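Practicing starts when you sail alone

February 25, 2019

Most of the advice on starting a sailboat race assumes you have a coach boat, a second boat to line up against, or at least a friend with a whistle. I have none of those on a normal evening. What I have is a small dinghy, a lake, and two hours before dark in the good months. Over the last few seasons I have worked out a set of drills I can do alone, and my starts have gone from bad to decent. 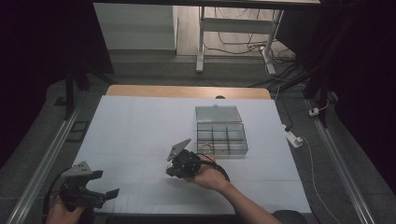

My starts were bad for one main reason. I didn't know how my boat behaved when it was barely moving. I could sail upwind at full speed about as well as the people I race with, but in the last minute before the gun I was guessing. I would get to the line early, let the sail out, slide sideways into the boat to leeward, and then have no speed when everybody else went. Or I would hang back to be safe and start in the second row, looking at transoms.

You don't need other boats to fix that part. You need something that floats and stays put, and a watch.

The mark

I use a crab pot float on a light line with a small mushroom anchor. Skirkalano Lake is shallow at the Driltgate end, so I don't need much line. If you sail in deeper water you can use any mooring ball or channel marker that's out of the way of traffic. Lobster buoys work but please don't tie up to them or foul them. Stay out of the channel itself.

One mark is enough for most of this. Two marks give you a real line, and I'll get to that, but setting two marks from a dinghy by yourself is a nuisance and I only do it when the wind is light.

Drill one: parking

Sail up to the mark on starboard tack and stop with the mark just off your bow. Let the sail out all the way. Stay there as long as you can.

The first time I tried it I lasted a few seconds. The bow blew off, I pulled the sail in to get steering back, and I went past the mark. That's normal. A dinghy with no jib wants to do one of two things when you stop it. It either falls off or it rounds up into irons, depending on how much board you have down and where your weight is.

What helped me was keeping the board all the way down and sitting farther forward than felt right. With the board down, the boat slides sideways more slowly and the rudder does more when you use it. I also learned to heel the boat a little to leeward to help it head up, and flatten it to help it bear off. Small tiller movements do very little at that speed. Big ones act as a brake, which you may want, but you should be doing it on purpose.

Work on it on a close reach first and then bring the bow up a little at a time. The higher you point, the slower you go and the closer you are to losing control. There is an angle for each boat where it sits happily. Mine is lower in chop than in flat water. I marked the mainsheet with a piece of tape so I know how far it's out when I'm in that spot, and it saves me looking up.

Drill two: stopping and going

From the parked position, count down from ten in your head and go. Flatten the boat, trim as it comes flat, and steer straight. Then look at how long it takes before you feel you're at full speed. In medium air my boat needs a good deal longer than I used to give it.

The common mistake here is to trim too hard before the boat has any flow over the board. It stalls and goes sideways. I still do it when I'm nervous. Bear off a few degrees first, get the boat moving, and then come up to your normal upwind angle. That means you need room to leeward when you start for real, and knowing how much room you use is half the reason to do the drill. Watch how far below the mark you end up.

Do it ten times in a row if you can stand to. I find the first few are always sloppy and the middle ones are the good ones. After that I get tired and should do something else.

Drill three: time and distance

Sail away from the mark on a broad reach on port, with the watch running. Turn around, tack or jibe, and come back so you get to the mark at a set time at full speed. I set the watch for 2 minutes and leave it on repeat.

You will be early. Almost everybody is early when there is no pressure and late when there is. The fix for being early is to slow down far from the line and not close to it. If you burn off time near the mark you'll arrive with no speed, and you're back to the problem I started with.

I write the results on the deck with a grease pencil. A minus sign is early, a plus sign is late. It comes off with a rag and a little dish soap. At the end of the evening I copy them into a notebook, with the wind and whether there were waves. It's dull reading, but after one season I could see that I was consistently later in a lull than I thought, and that I lose a lot more time in the tack than I was allowing for. I now add 3 seconds for a tack in flat water and a bit more when it's bumpy.

Current matters too if you have it. We don't have any to speak of. If you sail on a river or in a tidal bay, do the drill on both sides of the tide.

Drill four: the double tack

It's the one I avoided the longest. You're sitting on the line, somebody has come in close underneath you, and you need to move to windward to get a hole back. You tack to port, go a boat length or less, and tack back.

Done slowly, it gains almost nothing and you end up stopped. Done right, it moves you up a full boat width or more. Practice it next to the mark so you can see how far you've moved. The second tack has to begin before you've built real speed on port, but you do need some. Keep your weight moving and keep the boat from going dead in between.

Check your rules on it. Once you're past head to wind you have to keep clear of others until you're on a close-hauled course, and during the short time you're on port you're the give-way boat to anyone on starboard. The rules on sculling and on rocking apply as well after the preparatory signal. It's easy to teach yourself a bad habit when there's no one around to protest you.

Setting a full line

When I have the patience I set two marks. I lay the first, sail square to the wind, and drop the second. By eye I try for a line 300 feet long, which is shorter than what we race on, but it's long enough to tell me something.

The main thing I use it for is learning to judge the line from the middle. From the middle of a long line most people think they're over when they're well behind it. If you have something on shore that lines up with the two ends, you can use it as a transit. At the Driltgate end I use the corner of the old Hemavico building, which is white and easy to see. Sail outside the starboard end, sight through both marks, and pick something behind them. Then go to the middle and see where you think the line is before you check the transit. I was off by more than a boat length the first time, and I'd been racing for years by then.

The second use is checking which end is favored. Go head to wind in the middle and see which mark the bow points closer to. Then do it again after a shift. I like to guess first, then check.

What it won't teach you

Sailing alone won't teach you what to do about other boats. You don't get bad air, you don't get anybody reaching down on you, and the mark doesn't luff. I still get rolled by the boat above me when I don't keep enough of a gap open. The only cure for that is racing, or finding someone to line up with.

It also won't help with nerves, or not directly. In the Boateng series last July I was over early in the first race after a very good week of practice. I'd been so pleased with my timing that I forgot about the puff coming down the course. The other races went better, and in one of them I had the best start I've ever had, clear air off the pin end and a lane to myself up to the first shift. I then tacked on the wrong side of it, so the result wasn't much.

Gear

You don't need much. I carry a watch with big numbers, the float and anchor, a grease pencil on a string, and a water bottle. I wear a life jacket every time, and I leave a note at home saying when I plan to be off the water. If I'm going out early in the season I wear the drysuit, even if the air feels warm. The lake stays cold a long time after the ice is out.

The ice is still in as I write this. I've re-taped the mainsheet and put new line on the anchor, and the tiller extension needs a new joint before the boat goes anywhere. When the water opens up I plan to start with parking again, probably for the first few evenings, before I do anything with the watch.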